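Choosing the stone for a kitchen counter

12 June 2018

We have now lived 4 months without a proper kitchen, and last week my wife and I finally went to look at stone.

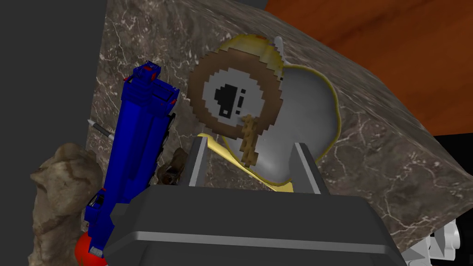 Vikas Tripathi told me on the phone that I should forget marble completely, that one lemon forgotten overnight will leave a mark for the rest of my life, and that I would curse him for not shouting louder. I wrote down what he said and I took it with me to the shop.

The shop is called Naciri and it is on the road behind the old market. I had expected a small place, but they keep 115 kinds of stone in the yard, and after twenty minutes all of them looked the same to me. My wife is more patient. She puts her hand flat on each one and says nothing for a long time.

I learned a few words that day. "Honed" means the surface is matte, and "polished" means it shines. The honed one hides the small scratches better, so the seller said, but it takes oil more easily. Every stone should be sealed, and then sealed again after a year or so. I asked what happens when a person forgets. He made a face.

The price was the next lesson. For our counter, which is L-shaped and has a hole for the sink, Naciri asks 1000 without the cutting. A second shop, Birent, wants 471 for a granite that is quite nice but a little too pink. My wife calls it the ham. Since she said this word I can not see it in another way, so I think Birent has lost a customer.

There is also the question of the veins. If you have two pieces that meet in a corner, the lines will not continue from one to the other, unless you pay for this. I did not know it, and now I look at the corners in every kitchen I visit. It is a bad habit for a guest.

For the moment we brought home a small sample of the brown one. I put on it vinegar, coffee and tomato sauce, each in its own corner, and I will leave them until tomorrow evening. Vikas wants to be told the result. We must give our answer to the shop before the end of the month if we want to have it installed by September.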